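Putemau Project Report: What We Bought, What We Didn't, and What I'd Order First Next Time
Posted 8/14/19

So the budget for our pick-and-place project was $2,837 for everything except the arm, and back in February that sounded like a ton of money. I was put in charge of the spreadsheet (I had the laptop open at the first meeting, that's how it happened) and I'd like to write down how the spending went while I still remember it.

The arm was already in the lab, so our list was mostly the boring stuff around it: fingertips for the gripper, cables, cameras, mounts, a table surface, a backdrop, things to pick up. I started with 11 line items. I got two quotes for the fingertips, one from Illholm and one from Krasniqi. Illholm was cheaper per set but wanted a minimum order of four sets, and we only had room for two! Krasniqi would sell us singles but shipping ate most of the difference. We went with Krasniqi and I'd do it again -- we wore out one set during testing and having exactly one spare turned out to be fine.

Cameras were the big argument. My first plan had one good camera looking at the table from a fixed spot, and half the group wanted a second small one at the wrist. I fought it for two weeks because of the price, and I was wrong. From the fixed view the arm kept getting between the camera and whatever it was reaching for, and we wasted a lot of afternoons squinting at footage. We ended up moving money out of the "mounts and brackets" line to pay for the wrist camera, and then of course we were short on mounts. If you're planning something like this, put both cameras in the first draft of the budget and see what's left.

The backdrop was a black curtain and I have no regrets about it. Lighting I left off the list completely, which cost us a rush order from Stiltosen that I'm still a little sore about.

Test objects got the smallest line of all. I wanted a mix of hard shapes and soft ones, so the little red cube shares the table with plush and other odd shapes. 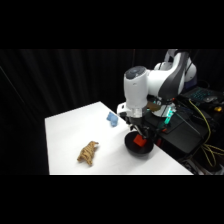 The fixed view first, then the one from the wrist.
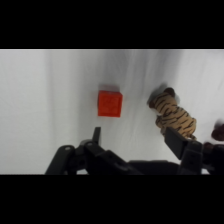 Cables are the other place I'd spend more. I priced them by the shortest distance from A to B, and nothing in a lab ever runs the shortest distance. Two of ours had to be reordered longer, and the short ones went in a drawer. Next time I'm measuring along the floor with string before I fill in a single number.

We finished $4 under budget, mostly thanks to a refund on a bracket that came with the wrong holes. The full spreadsheet is in the Putemau folder, with the quotes on the second tab.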